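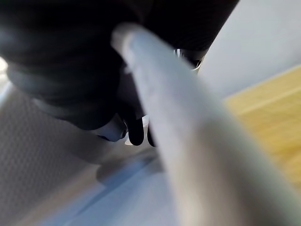

Jul 15, 2018. Redton shared workshop, Datham build, entry 12.

The objective of this session was to bring a slipper from the shelf under the table to the upper level of the shoe rack without contact between the forearm and the tabletop. The wrist mounting was inspected before power was applied, and the fasteners were brought to the torque given in the build sheet. Finger calibration was then repeated and the values saved as file 1159.

Speed was limited to 40 percent for all reaches. The approach is to be made from the right, with the fingers pointing up and the thumb toward the strap. Closing force remains at level 3 until the new palm pads are received from Zein. The cable at the wrist requires more slack for low reaches, and a second clip is to be fitted.

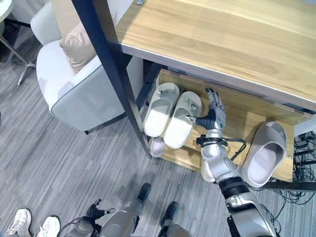
Silvia Jireš wrote under this entry that the approach angle should be recorded for each slipper separately, as a strap and a padded upper do not call for the same grip, and she asked that the force setting be left alone until this is done. The request is accepted. A column for the angle has been added to the log sheet.

Open items: second cable clip; copy of the calibration file to Magnus MacLeish; table height to be confirmed before the August session at Brirnevham.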